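Drenora: a small dataset of handwritten recipe cards

README, version 3
9 min read
71 shares · 5 comments

Welcome, and thank you for stopping by! Drenora is a collection of transcribed recipe cards, the kind that live in a tin box on top of somebody's refrigerator and come out stained every holiday. It started with my grandmother's box and got out of hand from there, as anyone who has ever asked relatives for recipes will understand. I have tried to write down everything a person would need to use the collection, and probably a good deal more than that, so feel free to skip around.

What you get

The download is a folder with one plain text file per card, plus a table called cards.csv that ties it all together. Each row of the table has these columns:

card_id - the box name and a number, such as grindel-071
title - as written on the card, misspellings and all
body - the full text, with line breaks where the writer put them
source_note - anything like "from Aunt Vi" or "church supper," when the card says so
hand - a letter for each handwriting we could tell apart within one box
language - English or Portuguese, with a few cards that wander between the two
legibility - good, fair or poor
course - our own label, and the column I trust least

The cards come from 3 boxes. The Grindel box is the oldest and the messiest, heavy on pickles and quick breads. The Sequeira box is mostly Portuguese, with lovely fish stews and a whole run of egg yolk sweets. The Cekska box was kept by someone who typed nearly everything, bless her, and then corrected the typing in pencil for years afterward.

How the cards were transcribed

Every card was typed up by two people working separately, and then the two versions were compared. For most of the collection those two people were me and Valter Macedo, who also did all of the Portuguese and has been very patient with my accents (the written kind and the spoken kind). Where we disagreed we sat down with the card and a magnifying glass and argued. If we still couldn't settle it, the word went in square brackets with a question mark, like [mace?]. Please leave those brackets in if you pass the text along. A guess that loses its brackets turns into a fact awfully fast, and mace and mice are different dinners.

We kept the spelling exactly as we found it. "Brocolli," "vanila," "flower" for flour: all there. Abbreviations are kept too, and they are less settled than you would think. A capital T is a tablespoon in the Sequeira box. In the Grindel box the same person uses it for both spoons, depending on the decade or her mood, and you have to go by what the recipe can stand. We added a file called abbreviations.txt with our best reading for each hand.

Crossed-out text is wrapped in tildes. I went back and forth on whether to include it at all, and I'm so glad we did. Some of the nicest things in the collection are crossed out, such as a cup of sugar reduced to three quarters and then restored in a different pen. 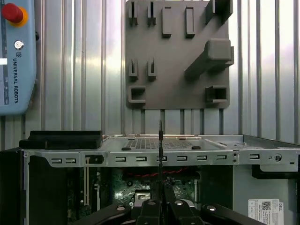

Can I use the recipes in a printed cookbook?

The families gave permission for free use of the text, including in print, so long as the box name is given next to each recipe. Please send me a copy if you make one, I would be over the moon.

Things to watch out for

Oven temperatures are missing from a great many cards. "Moderate oven" and "hot oven" appear all over the Grindel box, and we have left them that way. If you need numbers for your project, please put them in a column of your own and say that they are yours.

Can sizes are another headache. The Cekska box calls for "a No. 2 can" and "the small flat can" and, once, "the can we always get." I have nothing helpful to tell you about that last one. It's for a tuna casserole and I made it with an ordinary can from the store, and we ate it happily enough.

The canning and preserving recipes should be treated as history. Several of them leave out steps that current home canning advice considers necessary, and the text file for each one starts with a short caution. Please keep the caution attached.

Duplicates are left in on purpose. The same date bar turns up in all the boxes, worded differently each time, and comparing them is half the fun. If you want only one of each, the file dupes.csv groups the ones we noticed. I'm sure we missed plenty.

The course labels were done by me, late in the evening, over one very long April. Is a gelatin salad a salad or a dessert? I called it a salad if it had a vegetable in it, and then I hit the one with carrots and marshmallows and gave up on being consistent.

Names and privacy

Last names in the body text have been cut down to an initial, except for the box names themselves, which the families asked us to keep. Phone numbers and street addresses jotted on the backs of cards were left out altogether. First names stay, as half the titles would fall apart without them. If you find something of your family's in here that you would like removed, write to me and it will be gone from the next version.

Changes in version 3

Added the hand column. Fixed the fractions in the Cekska box, where a stray conversion had turned every one-half into a question mark. Moved the lemon pickle from desserts, where it had been sitting since the very beginning. Ardalan Vahidi sent in a long and generous list of corrections to the bread recipes, and nearly all of them are in.

How to cite

Drenora recipe card collection, version 3, with the box name and card_id of anything you quote.

5 comments

pielady_ruth
The crossed-out sugar made me tear up a little. My mother's cards are just the same.

Ardalan Vahidi
Thanks for taking the bread fixes! One more: grindel-071 says "scald," and I believe you have "scold."

tmk
Does the csv open okay in a spreadsheet? My accents came out scrambled.

Valter Macedo
@tmk choose UTF-8 when you import it and they should come through.

tmk
That fixed it, thank you. Making the egg yolk thing tonight.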